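Two-armed build at the Briswood workshop moves on to bottles

Feb 24, 2026
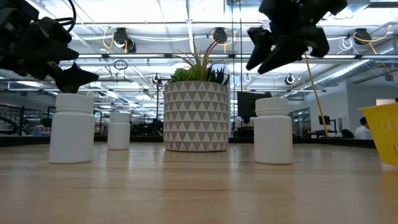

I've been meaning to write up where we've got to with the two-armed build, and after a good evening on it I've finally run out of excuses. For anyone who missed the October note, this is the project a few of us at the Briswood shared workshop have been picking away at: a pair of arms that can clear and lay out a table between them, made as far as possible from things we could buy second-hand, print or talk someone into giving us.

The news is that both arms now run from one program. Up to last month we had two separate ones, each started by hand, and you had to shout "go" across the bench and hope the pair of you pressed the key together. It was good fun for visitors and hopeless for anything else. Tsung-han Tse rewrote the whole lot over the winter (he says it was mostly deleting) and now there's a single start command and, much more to my liking, a single stop.

So we're on to bottles. Plain white plastic ones with screw caps, and the plan is to pick one up, carry it over to a basket and let go of it nicely. I know that sounds like small beer! But a smooth round bottle is a horrid thing to get hold of if your fingers come to a point, and the tall ones want to tip the moment you touch them too high up. Henrike Brinkmann has been trying different heights and closing speeds and keeping it all in a notebook, 1,137 attempts at last count, with a column for "dropped" and another for "dropped, but interesting". I've asked what makes a drop interesting and I'm still waiting for a proper answer.

The potted plant in the middle of the table stays where it is, by the way. The arms have to work round it. Karabo Botha wanted something in the way that had awkward edges and wasn't a cardboard box, and spiky leaves are about as awkward as it gets. They stick out at all angles, they're thin, and the software has to decide whether a leaf counts as a thing to be avoided or not. At the moment it's very cautious and goes a long way round, which makes each move slow. Fine by me for now.

A word on money, as people do ask. We've spent a shade under 4,000 pounds since we started, and the biggest single chunk of that was motors. The controller boards came from Oltico, who let us have them at the trade price, and the first set of fingers was cut for us by Randura before we had the printer behaving. We've since worn through those and are on our third shape. Themba Maluleke draws them up at home and brings them in still warm, or so he claims, and each lot is a bit narrower at the tip than the last.

Cables remain my personal gripe. Every time an arm reaches a long way out something wants to snag or pull, and I lost the best part of an evening to a fault that was one plug sitting half out of its socket. If you've got a tidy way of running a cable along a moving arm without it either flapping about or going tight, please come and find me. I'll make the tea.

Next job is getting the arms to hand a bottle from one to the other, which needs them to agree on where they both are to within a couple of millimetres -- they don't, yet. Chaiwat Jitpraphai has a calibration routine that takes 15 minutes and has to be run again whenever somebody leans on the table, so we may well end up bolting the table down first. There's also talk of trying mugs, though I'd like to see a few clean runs with plastic before anyone brings china in.

We're holding an open evening once the handover works, and we can fit nine people round the table at a time, so do put your name on the list by the kettle if you'd like a slot. Children are welcome with a grown-up. If you'd rather help than watch, we're short of someone who's comfortable with a soldering iron, and we could use more empty bottles with the labels off, any size, caps on please. Leave them in the crate under the Avotiņš lathe and one of us will pick them up.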